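Borkero Readers Pick Letters for August

You voted, I counted (twice, on the back of an envelope), and we have a winner! Our next theme at the Borkero Readers Circle is books made of letters. Diaries and email novels squeak in too, after a long argument in the group chat that I started and then lost. "Dracula" counts, by the way. So does "The Color Purple," and so does "84, Charing Cross Road," which I've pushed on pretty much everyone I've ever met.

We got 78 votes this time, our best turnout yet, and letters beat ghost stories by 3. I voted for ghosts. I'm over it, mostly.
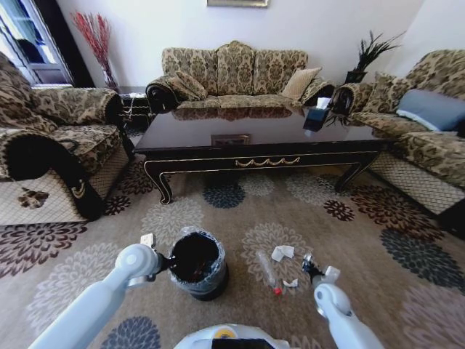

Our guest for the evening is Rosimeire Cavalcanti, who translates from Portuguese and has spent the last two years on a family's letters from the little river town of Lopes. There are 979 of them! She's bringing copies of her favorites and will read a few in both languages, and then she wants to hear what you've been reading. I'd love to keep it a living room kind of night, the kind where you sink into a big patterned sofa with a throw pillow at your elbow, there's a dark shiny coffee table in the middle, and people talk across it until somebody notices how late it is. So no podium and no slides. Rosimeire says she talks better sitting down anyway.

You don't have to finish anything before you come. Pick any book that's told at least partly in letters, read as much of it as you like, and be ready to tell us about it for a few minutes. If you're stuck, the Himard Street library has put a shelf together for us by the front desk, and the Prevton Bookshop is holding some used copies behind the register. Ask for the letters box. I already took the Jane Austen, sorry ("Lady Susan," very short, very mean, I loved it).

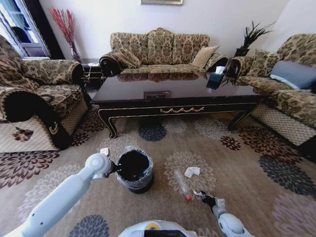

A scrap of white paper and a small black trash bin with a gray liner.

Doors open at 6:30 p.m. and we start at 7. It's free, bring a snack if you feel like it. One extra thing I'd like to try: write a short letter to a character from your book and drop it in the basket when you come in. Rosimeire will pull out 2 at the end and read them aloud, unsigned, so feel free to be rude to Mr. Rochester even though he isn't strictly on theme. Message me through the group page if you need a ride from the Prevton side of the river.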